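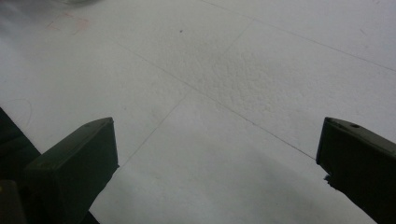 Search articles Go Advanced search

Panel seam

A panel seam is the line where two sheets or panels meet in a flat surface such as a floor, a wall, a ceiling or the top of a large table. On pale surfaces the seam usually shows as a thin, darker line, and it is often the only thing that tells the eye how big the pieces are and which way they were laid. Seams are among the humblest features of any room, and among the most rewarding to look at closely!

Layout

The simplest layouts are grids, in which every seam is parallel to a wall and all the crossings are square. In a staggered layout, also called a broken bond, the seams in one row are shifted so that they do not line up with those in the next. This spreads movement across the surface and keeps a long crack from running straight through it.

Irregular layouts are a delight of their own. Panels of different sizes may be fitted together from offcuts, or cut to follow an awkward room, and the seams then run at slants and meet in loose crossings. The decorator Margareta Stanciu called these "wandering joints" in her handbook Plain Surfaces, and the name has stuck among people who lay their own floors.

Types

A butt seam is made by pushing two square edges together with nothing between them. It is quick to make and very fine when new, but it darkens as dust settles into it. A filled seam has a paste or flexible sealer worked into the gap and smoothed level. A covered seam is hidden by tape or a thin strip, and a welded seam, used for sheet vinyl, is closed with a melted cord of the same material.

Seams in low light

Light makes an enormous difference. Under a lamp placed overhead, a well-made seam in a white surface can nearly vanish. With the light coming from low at one side, the same seam turns sharp and gray, and so does every bump, speckle and patch of rough texture near it. Finishers make good use of this by dimming the room and sweeping a flashlight along the surface before the last coat. Grainy patches beside a joint are commonly left by dried filler, uneven paint or fine grit caught under the finish, and it takes a fingertip as well as an eye to tell them apart.

The Dukia survey

In the town of Dukia, Zübeyde Canpolat and Aslı Karaca spent two years recording the floors and tabletops of older workshops. Their survey drew 1,268 seams by hand, each on its own card, with notes on color, width and direction. The cards were first shown in June at the Kahraman reading room, and they are wonderful things, some with 60 or more tiny pencil strokes marking where the line thickens.

Care

Seams are best cleaned along their length with a soft brush and a barely damp cloth. Standing water should be kept away from butt seams, which can swell at the edges. Faint colored smudges on a pale panel often lift with mild soap, though scrubbing may leave a shiny spot.

See also: Grout, Floorboard, Expansion joint, Drywall tape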